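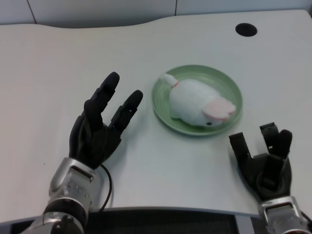 Parara Community Help > Home and Furniture > Tables and desks

White table with a wavy back edge - what to do about the gap and the cable hole?

Posted by Rutkowska

I have taken over a white table for our shared workroom. The front is no trouble, but the back edge is cut in a long gentle curve, so when the table is pushed up to the wall it touches in one place and leaves a gap in the others. Pens and paper clips go straight down it. There is also a round black cable hole near the back on the right, with no cap.

The wall is light grey panelling with thin seams, and I am not allowed to drill into it. We use the table for sorting small donated soft toys and the odd bit of crockery, so I want to keep the top clear. The room is 279 cm wide and the table takes up 172 cm of that.

Should I fill the gap, or turn the table round? And does anyone know where to get a cap for the hole?

3 replies 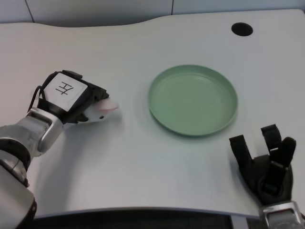
Voststead

Don't fill it. Anything you push in there will work loose and you will be forever picking it up off the floor.

I had a table with the same sort of edge. What worked for me was pulling it 6 cm away from the wall on purpose, all the way along. Then anything that drops goes to the floor where you can reach it with a broom, and the cables have room to hang. A narrow gap is worse than a wide one.

If you want a barrier, get a strip of soft draught excluder, the self-adhesive foam kind, and stick it to the back edge of the table. It bends round the curve and you leave the wall alone. Clean the edge first with washing-up liquid and water and let it dry overnight. Mine has held since November.

For small things, keep a shallow plate or tray on the table and put them straight in it. One with a raised rim is best. A pale green one like yours shows up well enough on white, but plain white gets lost.

Justby

just turn it round, wavy side to the front. looks nicer anyway

Parara_regular

I would not turn it round unless you have to. The cable hole would end up at the front, where your sleeves and small parts are.

Caps are easy to find. Measure the inside of the hole across the widest point, not the outer ring, and take that measurement to a hardware shop or an office furniture supplier. They are sold by diameter. Check whether yours is a true circle - some are slightly oval, and a round cap will rock about in those. If you can't get one to fit, a circle of thick felt cut a little oversize and pushed in does the job.

Agree with Voststead about the foam strip. Buy more than you think, as a curve uses up more length than the straight measurement.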